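**Zullton 3 is out in March, and I got to write the announcement**

Hi, I'm Simone Arruda, and I look after the planning software at Brurketti. Our marketing folks usually write these releases. This time I asked if I could do it myself, because I've spent most of the last year inside this code and I have opinions about it!

The news first. Brurketti is releasing Zullton 3, the new version of our planning and perception toolkit for two-armed tabletop robots. It goes out to all current license holders in March, and new customers can order it from the same time. If you're already running Zullton 2, the upgrade costs nothing and your old task files will load.

So what's new? The big one is the shared planner. In Zullton 2, each arm had its own planner and a referee process sat between them, deciding who got to move. It was safe, but it was slow, and you could watch one arm politely waiting for the other for no good reason (I once drank half a coffee during a single handover). Zullton 3 plans both arms together. It knows where each one is headed, it keeps the clearance you set, and it only makes an arm wait when there's a real conflict coming up.

We also let the two sides be different. Plenty of our users have a simple gripper on one arm and a hand with fingers on the other, and the old version wanted you to pretend they were the same thing. Now you load a separate profile for each side, with its own shape, its own speed limits and its own list of grasps. The planner picks the side that suits the object, or you can tell it which one to use. 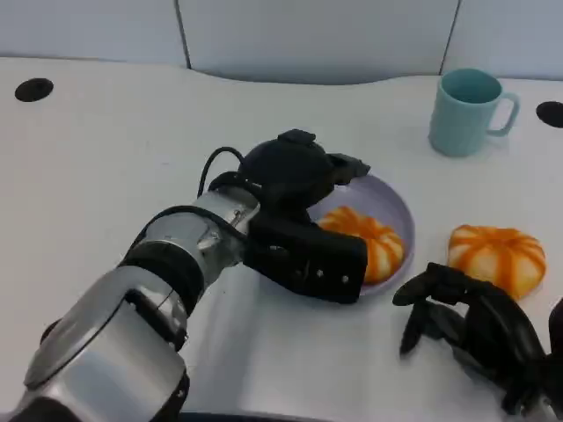 Perception got a lot of love too. Striped and ribbed things used to drive me up the wall — the old segmenter would see one object with bold stripes and hand the planner several skinny ones. The new one looks at depth and color together before it draws an outline, and it keeps tracking an object when a gripper is covering part of it. It will also tell you when it isn't sure. You get a confidence value for every outline, and you can set the level at which the robot stops and asks for help.

For testing we built a set of 590 tabletop tasks, mostly putting things on plates, taking them off again, and moving one item without bumping its neighbor. The whole set ships with the release, including the tasks we still don't pass. I argued pretty hard for that. When you're picking software you should be able to run the hard cases on your own table and see what happens.

Sekar Pasaribu, who leads perception on our team, put it this way when I asked him for a quote: "I wanted people to be able to see what the robot thinks it's looking at. If the outline is wrong, you can spot it on the screen and fix it before anything moves." He then asked me to mention the replay viewer, so I will. It records the camera view, the outlines and both planned paths on one timeline, and you can scrub back through almost 30 minutes of work to find the moment a plan changed.

Our first outside user was Bondetti, who make training benches for technical colleges. They've had early builds since last fall and sent us a stack of bug reports, many of them about task files with odd characters in the names. All fixed! The folks at Lopes helped with the cable model, which lets you mark the slack around a wrist so the planner won't twist it too far.

A few practical notes. Zullton 3 runs on Linux only for now. You'll need to redo your camera calibration after you upgrade, and the new wizard walks you through it. Custom grasp scripts written for Zullton 2 will run, but they'll use the old one-arm-at-a-time mode until you add a profile line at the top. The migration guide shows where it goes.

We're also opening 100 free trial seats for schools and small labs. Each seat gets the full toolkit, the test tasks and access to our support forum, where I answer a lot of the planner questions (usually in the morning, before meetings). To ask for one, use the trial form on the Brurketti website and tell us which arms and hands you have.

**About Brurketti**

Brurketti makes planning, perception and debugging software for two-armed robots. The Zullton toolkit is developed and supported by our own team.

**Press contact**

Simone Arruda, planning software, Brurketti. Interviews and demos can be booked through the press page on our website.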